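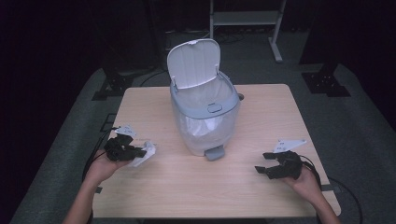

A small pedal bin with its lid open.

The owner of the household shop Katus, in Wotden, opens at 10 and is usually there before eight. When I came on a Wednesday in May she was moving boxes of clothes pegs and asked me to hold the door.

She took the shop over from her aunt 12 years ago. "I had worked in a bank in Granard and I knew nothing about buckets," she says. "The first winter I ordered too many mops. I was selling them until the next winter."

I ask her who comes to buy in a small shop now. "People who need one thing today," she answers. "A student who has moved into a room, or a man whose kettle is broken. They do not want to wait for a parcel."

The rent is her biggest worry. It went up by 28 per cent last year, and the bakery next door has already moved out. She has spoken with the landlord two times and she hopes for a longer contract. "He listens, but he does not say much," she tells me.

Her brushes come from Ramalho, a family workshop which delivers every six weeks. She could buy cheaper ones - she has tried it - but the customers brought them back.

During our talk the telephone rings and she writes an order on the back of an envelope. It is for jam jars, the tall ones. She still has no computer at the counter. "My daughter wants to make me a web page," she says. "I told her after Christmas."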